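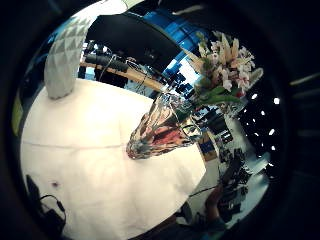

Vilby 感知与控制软件上机前检查表（附我的批注）

检查日期：2022年4月9日
检查人：我，复核 Radosław Dudek
范围：手持夹爪的鱼眼画面输入、遮罩、分割、位姿估计、规划器限位、日志。机械硬件走另一张表，不在这里。
结果写法：通过 / 不通过 / 待办。批注想到哪写到哪，大家凑合看哈。

一、画面输入

1.1 启动后画面能稳定出帧，时间戳单调递增
结果：通过
批注：连续录了3,164帧，时间戳没有倒退。上个版本这里会偶尔跳回去一小截，我翻了半天日志才发现是两个线程抢着写同一个字段，改成单写者之后清净多了。

1.2 丢帧计数器清零后重新累计
结果：通过
批注：清零按钮现在要按住才生效。我自己就误碰过一次，把一上午的统计清没了，心疼！

1.3 曝光锁定，画面里有亮屏或灯的时候主体不发灰
结果：通过，有保留意见
批注：桌子后面那片发亮的蓝色，还有右边那排沿着弧线排下来的小圆灯，都会拽着自动曝光走。锁了以后白桌面还是偏奶油色，白平衡我没动，颜色这块后面的模型不太在意。Radosław 说他在意，那他来调。

二、圆形遮罩与畸变

2.1 有效区域的圆心和半径从标定文件读取，不许写死
结果：通过
批注：代码里搜过了，最后一处写死的半径在预览窗口里，已经删掉。写死它的人是我，别查了。

2.2 圆外黑边不参与特征提取
结果：不通过
批注：黑边上有淡淡的灰色条纹，右上和右侧都有，我们的阈值刚好卡在它上面，于是特征点就长到圆外面去了。这一帧里有8个点落在圆外。遮罩往里收一圈能压下去，可是收多了左边那条黄绿色的窄带也会被吃掉，下一版我想改成按标定的圆直接裁，阈值那套就别留了。

2.3 去畸变后，直线物体在中间区域基本是直的
结果：通过
批注：拿白桌面中间那条浅浅的缝当参考，比专门摆标定板省事。圆桌的边别拿来当参考啊，上次有人拟合了一下午，最后问我为什么它拉不直……它是圆桌呀。

2.4 边缘区域的位姿置信度按半径衰减
结果：通过
批注：衰减曲线用的是 Sirik 分支里的那条，比主干的缓。主干那条一到外圈就掉得太狠，什么都不敢认。

三、分割与识别

3.1 操作者的手单独成类，不并进"可抓取物体"
结果：通过
批注：这条是红线，不通过就不许上机，没得商量。画面底下右边露出来的几根手指有点糊，旁边还斜着一根深色的线，最容易混成一坨。现在手的那一类宁可多圈一点，把线也圈进去我都认了。

3.2 透明物体不得只靠深度判断有无
结果：通过
批注：带棱面的透明花瓶就是专门为难人的东西！瓶壁上全是橙的、红的、棕的反光，深度那一路基本等于瞎猜。规则是这样：只要彩色图的分割说有，就算有，深度说没有也按障碍物处理。反过来深度说有、彩色说没有，也按障碍物处理。保守得有点笨，我喜欢。

3.3 花瓶和花束的归属关系正确
结果：待办
批注：模型把花瓶当一个物体，浅粉和白色的花当另一个，下面的绿叶有时候归花、有时候归瓶。对规划器来说这很要命：它要是以为花是单独立着的，就会打算只绕瓶子。临时办法是两个框只要挨着就合并成一个。Godfrey Mfaume 在写正经的从属关系，他说要先把标注规范改了，我去催过一次，不好意思再催了。

3.4 强纹理表面不产生大量误检
结果：不通过
批注：左上那个浅灰色、弯着往上走的高家伙，表面全是小三角面，在检测器眼里每个三角都像一个小零件。调置信度阈值没用，我试了一晚上。加了"同类小框密集就并成一块"的后处理，好一些，但还是会漏几个出来。先记不通过，别让我心软。

3.5 背景里的杂物不进入抓取候选
结果：通过
批注：桌面以外一律不候选，靠的是桌面平面的范围。木色台板上那根横放的深色筒状物，和垂下来的细线，以前都上过候选名单（真的很想抓它，分数还挺高），现在都被挡在外面了。

3.6 桌面上的细小深色目标有最小面积门槛
结果：通过
批注：白桌面靠左下有个小黑点，刚好拿来试门槛。不管它是什么，反正别去抓。门槛改动要在 Bulel 的配置仓库里留记录，请不要在本机偷偷改完就走。

四、线缆

4.1 线缆检测打开，结果以禁行区形式送给规划器
结果：通过
批注：左下角那个黑色设备连着一根弯弯的线，线在白底上对比很强，检出来没压力。难的是深色背景前面的深色线，那种只能靠膨胀半径兜底。

4.2 禁行区在目标丢失后保留一段时间
结果：通过
批注：以前是检测一丢，禁行区立刻消失，规划器高高兴兴就穿过去了，我在仿真里看得直冒汗。现在要连续314帧都看不到才释放。有人嫌太久，可以，来找我当面嫌。

4.3 禁行区不会把整张桌子都盖住
结果：待办
批注：膨胀半径和保留时间一起拉大以后，线稍微晃一晃，禁行区就越攒越胖，最后规划器哪儿都不能去，报"无可行路径"。安全是安全了，活儿也没法干了。想按时间给旧的区域慢慢缩小，还没写。

五、规划与控制

5.1 速度上限由控制器强制执行，规划器传来的值只能更低
结果：通过
批注：故意传了一个很离谱的值，被截住了，日志里有一行红字，看着真踏实。

5.2 感知超时后控制器进入保持状态
结果：通过
批注：我直接把感知进程杀掉测的。恢复以后需要人手动确认才能继续，这一步请不要做成自动的，谁提这个需求我跟谁急。

5.3 高瘦物体周围的避让距离单独设置
结果：通过
批注：花瓶在去畸变前的画面里是歪着的，位姿估计如果偷懒用原图的方向，避让柱体也会跟着歪。检查的时候一定要打开三维视图，看柱体是不是竖直立在桌面上，只看二维叠加图是看不出来的。

5.4 急停信号在软件侧有独立线程监听
结果：通过
批注：独立线程，独立优先级，不跟日志共用锁。最后这半句是拿教训换来的。

六、日志与回放

6.1 回放结果与在线结果一致
结果：不通过
批注：同一段数据在线跑和回放跑，从第1,647帧开始分叉。怀疑是分割模型里有个缓存没有跟着重置，Radosław 觉得是随机种子。我俩打了个赌，谁输谁写回归测试。

6.2 每次检查的配置快照一起存档
结果：通过
批注：快照脚本放在 dudek 目录下面（对，就是拿他姓取的名，目录是他建的），运行时不要带参数，带了它会默默忽略，这个也该修。

6.3 磁盘快满时停止录制，并且弹出提示
结果：通过
批注：提示的字太小了，戴着眼镜都得凑过去看。已经提了单子。

遗留项与负责人

2.2 圆外特征点：我
3.3 花瓶与花束归属：Godfrey
3.4 三角纹理误检：我，Radosław 帮忙看后处理
4.3 禁行区变胖：我
6.1 回放分叉：看赌局结果

上机意见：2.2、3.4、6.1 修完之前只跑仿真和离线回放，实机控制保持锁定。3.1 每次更新模型权重之后都要重新做一遍，哪怕只换了一层。有意见直接在对应条目下面加批注，写上名字，别用聊天工具发给我，我翻不着。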